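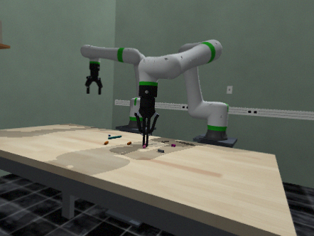 Reviews > Software > Drorent

Dec 6, 2019 | By the Ponumia desk

Drorent is a simulator for two-arm table work, sold by Prunik as a yearly license. Leokadia Urbańczyk wrote most of the table package. We asked her first what the buyer gets.

"Two arms, a wood-topped table, a room, and small parts to pick up," she said. "The grippers don't have to match. You can put a multi-fingered one on one arm and a two-fingered one on the other."

The parts are small on purpose. Urbańczyk said early users in July wanted bigger blocks, and she turned them down. "Big blocks are easy. People came to us with trouble on the small stuff."

She also kept the stains on the tabletop. "Our customers' tables have marks on them. A clean one looked wrong to me."
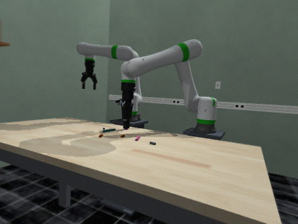 Price and support

A single seat costs $706 a year, and a lab license is $2,760 for up to 16 seats. Email support is included. Phone support is not, and Urbańczyk doesn't expect that to change soon.

"There are 19 of us," she said. "I answer a lot of the mail myself."

The next release, called Inga, will add a second table.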